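Why Is There Always a Wolf in the Forest?

From the Truvik Library of Big Questions, ages 8 and up

If you have read more than three fairy tales, you may have noticed that people in them make terrible travel plans. There is a perfectly good road. There is a forest full of things with teeth. Guess which way they go.

They also leave home without a coat, take advice from birds, and eat parts of buildings. You would be grounded for any of this. In a fairy tale you get half a kingdom.

So why do the stories keep doing it? One answer is that a forest is very handy if you are telling a story and need something to go wrong. Another answer has to do with a thing called a symbol, and that will take a little longer.

What is a symbol?

A symbol is something that means itself and something more at the same time. A heart is a lump of muscle that pumps blood. Draw one on a card and give it to your grandmother, and she will understand that you love her. She will probably not think you are giving her a lump of muscle. (If she does, draw it neater.)

Signs are a bit different. A stop sign means stop. It does not mean stop and also think about your childhood. A symbol is messier. It can mean several things at once, and two people can argue about it all through dinner and both be partly right.

The forest

In the old stories, the forest is where you can't see very far ahead. Your parents are not there. The rules from home don't quite work, and you don't know the new ones yet.

Does that sound like anything? It might sound like the first day at a new school. It might sound like being awake at night when everybody else in the house is asleep. People who study stories often say that the forest stands for the parts of life, and the parts of our own minds, that we don't know our way around in.

You do not have to believe them. Some forests in stories are there because the storyteller lived next to a forest, and it was large and dark and had actual wolves in it.

The wolf

Here is the old tale of the Nutcombe wolf, as short as I can make it.

A girl had to carry a lantern through the wood to Nutcombe. A wolf walked behind her the whole way. When she ran, it ran. When she stopped, it stopped. She threw it her bread, and it ate the bread and kept following. At last she was so tired and so annoyed that she turned around, held up the lantern, and asked what it wanted. The wolf said it had been trying to tell her she was going the wrong way.

The wolf is scary for most of that story. It is also right for all of it, and it must have been a very frustrating evening to be the wolf.

Some readers say the wolf is like a feeling you would like to get rid of, such as being angry or jealous or afraid. You can run from a feeling, and it turns out to be a good runner too. If you turn around and take a look, it may have something to tell you. (This works with feelings. Please do not try it with wolves.)

The helpful animal who wants your lunch

Story animals are always hungry. A fox, a fish, or an ant with a surprising vocabulary will stop the hero and ask for food. The two older brothers say no. They are in a hurry and have nice boots. The youngest says yes, and later on the ant does something enormous for him.

In the Platitz version the animal is a goose, and she is extremely rude. She says the bread is stale. The youngest brother shares it anyway, and when he is locked in a tower she comes back with the key and complains about the stairs.

One way to read the goose is that small things you tend to ignore can matter a lot. Another way is that she is a goose, and they are like that.

Why do the same things keep turning up?

People in places far apart tell stories with the same sort of bits in them: the dark wood, the bossy old woman, the thing you must not open, the person who opens it.

Stories travel, for a start. A tale could be carried by a sailor or a bride or a man selling spoons, and 300 years later it is being told in another language with a different kind of soup in it.

People are also alike. Everybody has been small, and everybody has been lost for at least a minute in a store. Some thinkers go further and say we are all born ready to make certain pictures in our heads, in the way that birds are ready to make nests. Other thinkers say that is a very big idea with not very much holding it up. They have been arguing for a long time and they seem to enjoy it.
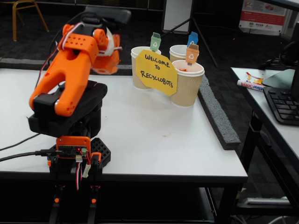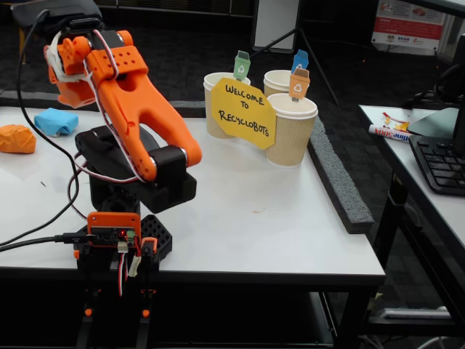
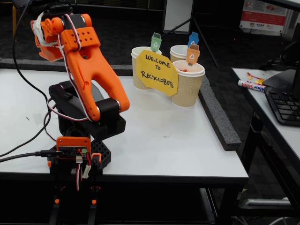
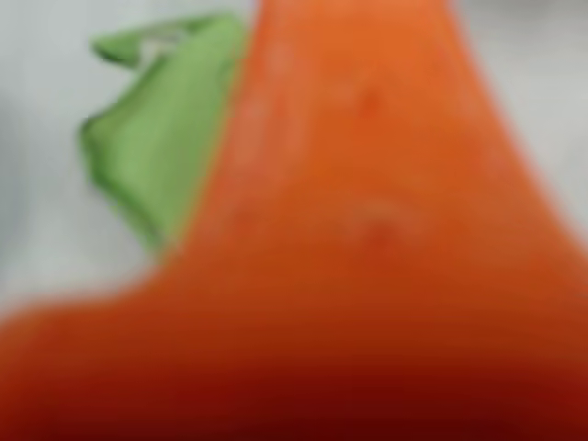
Try it yourself

Pick a story you liked when you were six, even if it now embarrasses you. Find one thing in it that you still remember clearly. It could be a shoe, a door, or a well.

Write down what it is. Then write down what it makes you think of, without worrying about whether you are correct. Ask a grown-up to do the same and don't show each other until you have both finished. Your answers will probably not match. The grown-up may need more time than you.

Words to know

Symbol: a thing that means itself and something more.

Folk tale: a story passed from person to person for so long that we no longer know who made it up. The person who told it last usually takes the credit.

Motif: a piece that shows up in lots of stories, such as a talking animal or a locked room. Say it "moh-TEEF."

Next in this series: Why Do Dragons Want Gold When They Have No Pockets?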